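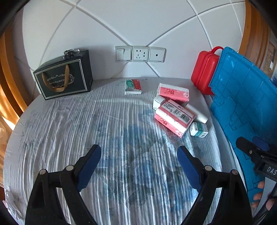
Home | Your Chart | Compatibility | Moon Calendar | Help Desk | Log In

We use cookies to remember your birth sign and keep you logged in. Accept | Manage

Ticket: Compatibility report says I should leave my husband (he is also me)
Product: Damora Love Forecast, monthly plan
Status: Closed
Opened: 17 December 2018

Customer wrote:

I ran the couples report for me and my husband. Last year it gave us 44 out of 100, which we both thought was fair. This time it gave us 4, with a warning about "two identical wills locked in one house." I scrolled down to the chart and both wheels are mine. Same sun, same moon, same badly placed Mars. He is a Taurus, born in May. I am not, and have been told so by several Tauruses.

I have logged out, logged in, and deleted him and added him back. He took it well.

Support wrote:

Thanks for the details, and sorry about the 4. Could you tell us which birthplace you entered for your husband, and whether you picked it from the list or typed it yourself?

Customer wrote:

Typed it. Annan. The list offered me nothing, so I pressed Enter and it seemed happy.

Support wrote:

That gets us closer. The place lookup was moved to Findlow last month. When a typed place isn't matched, the form should stop and complain. At the moment it quietly fills the second chart from the first one – date, time and all. We have repeated it here with three test couples, and every one of them scored 4.

Please try this:

1. Open Saved People and remove the second profile.
2. Add it again, typing only the first three letters of the town.
3. Wait for the list to drop down, then click the town. Don't press Enter.
4. Run the report again. It won't use up a credit.

Customer wrote:

The list now shows Annan, Scotland, which is the right one. Clicked it. New report says 15.

Is that the bug too or is that us?

Support wrote:

We checked the second chart and it is a Taurus with the correct town. The birth time is set to midnight, though. That's the default when the box is left blank, and it can shift the moon and all the houses. Do you have a time for him?

Customer wrote:

His mother says "during lunch." I put 12:30. We are back to 44. I never thought I'd be so pleased with it.

Also the Venus section still says "your partner shares your birthday, so plan one big party."

Support wrote:

That line was saved from the first report. We've cleared it from our end, so please refresh the page. Your credit for the original report has been returned as well.

Internal note:

Passed to the Wunlow team with the test charts. Blank place match must throw an error. Up to 3000 couples reports may have been run since the move, and we need a list of everyone who scored exactly 4 before the Valentine's mailing goes out. Wording of the apology still to be agreed – the first draft began "Good news about your marriage" and was sent back.

Customer wrote:

Refreshed, party gone. You can close this. He would like it noted that he was fine with the party.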